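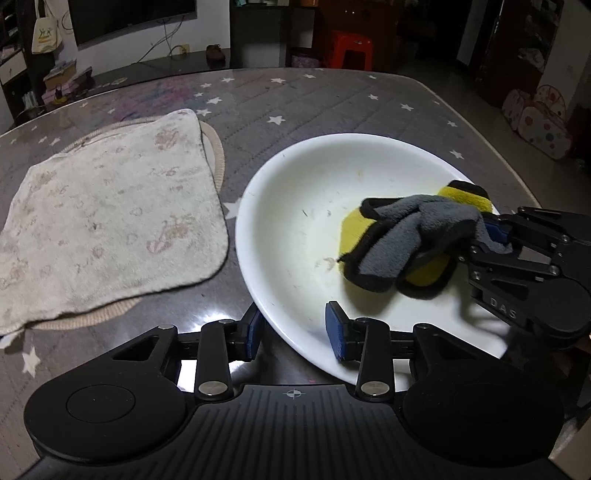

Two hand-held grippers at the wash station, with the plush piece in the basin and the towel to its left.

Teaching a hand-wash task with a pair of grippers

At Drindlow we clean and mend soft toys, and until last October every one of them was washed by hand, start to finish. Now the people who do the washing also record how they do it, so the arms we're bringing in can learn the plain, repetitive part. I love this job more than I expected to! You need no programming at all, only patience and a feel for fabric.

Before you start

Put the basin on your right and a folded towel on your left, close enough that you can reach both without leaning. Open both grippers fully and let them close on nothing a few times. Wipe the pads if they feel slick.

Recording a wash

1. Hold the toy with one gripper, on a thick part of the body. Seams and ears tear.
2. Press it to the bottom of the basin, let go, turn it and press again. Go slower than you would with your fingers (everybody rushes at first, me included).
3. Lift it, wait for the drips to slow down, and move it across to the towel.
4. Fold the towel over and press with both grippers closed.
5. Stop the recording before you reach for the next toy.

If you drop one, keep going and pick it up again. Those recordings are useful too.

We aim for 200 good washes per type of toy. On my first type I kept 82 and threw out 59, mostly because my sleeve was in the way, so roll them up.

What changes on the shift

Washers do about 2 hours of recording and then swap to mending or inspection. Darcy Cosgrove asked for that split after her wrists got sore, and it has stuck. Stain calls stay with us: the arms will scrub, but a person decides when a toy is clean enough to go home. Recording time is paid at the mending rate, so put it on your sheet under Vekudura.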